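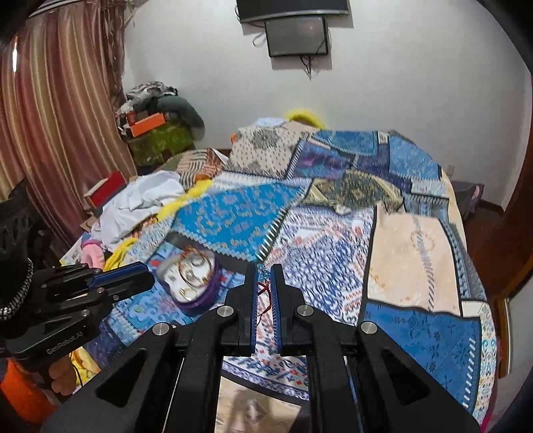

Bed task with the two hand-held grippers: red thread with the blue glittery tuft, bangles in the round purple container.

Equipment planning meeting, Perham bench group
Sun 28 July

I took the minutes again, so blame me for the spelling. Present were Narayanan Gounder (chair), the Koster pair, both people from the Estell house team, and me. Sunday was the only day everybody could do, and we still ran 90 minutes!

1. Last meeting's notes
Approved. I had left out the spare charger, so that's been added.

2. Where the money stands
We have $1905 left in the equipment line until January. Narayanan wants a cushion kept for repairs and I think he's right (we all remember the spring), but we didn't agree on how big. He'll bring a number next time.

3. Finger pads
We talked about this one the longest. The Estell team does nearly all of the small-object work, meaning bangles, thread, rings, that kind of thing, and they want fresh pads for every gripper before the next block of sessions. A set is $39 from Plerkport. Koster asked if we could stretch the old ones through the fall. Estell said no, fairly firmly. Jewelry is fussy stuff to pinch, and they'd sooner skip a day than work with pads they don't trust.

We agreed to buy 10 sets, which comes to $390 before shipping. I'm placing the order and I'll ask again about a discount — they were nice about it last time, even if they didn't give us one.

4. Cables
Koster would like longer cables so a person can work from either side of a bed. Everyone liked the idea, nobody had a price. There was a side discussion about clips versus sleeves that I gave up writing down. Koster to get two quotes.

5. Task props
Small budget, lots of opinions. Estell likes the patterned quilt for this work and wants to keep using busy fabrics along with plain ones, so there's no request for new bedding. What they do want is more little tins and boxes, plus a mixed bag of costume jewelry with some clasps in it. I said I'd look at thrift stores first. Narayanan okayed up to $60 for the lot, receipts to me please! 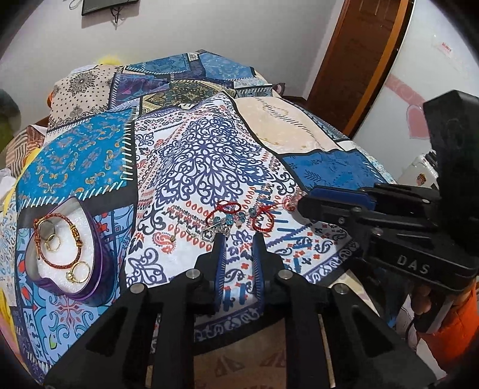 6. A third pair of grippers
Koster would love one and made a good case: with a spare pair we wouldn't lose a session every time something goes in for service. The trouble is the price. The quote we have would eat almost all of what's left, and that's before item 3. Put off to January, when the new budget opens. Koster will write up a one-page request so we aren't starting cold.

7. Storage
The padded cases are full. I asked for one more shelf at Perham and got it, no cost, very pleased.

8. To do
Me: pad order, thrift store run, updated spending sheet
Koster: cable quotes, one-page request for the third pair
Narayanan: repair cushion figure
Estell: list of the tins and jewelry they want, with sizes

Next meeting date to be set by email. Please answer the email this time.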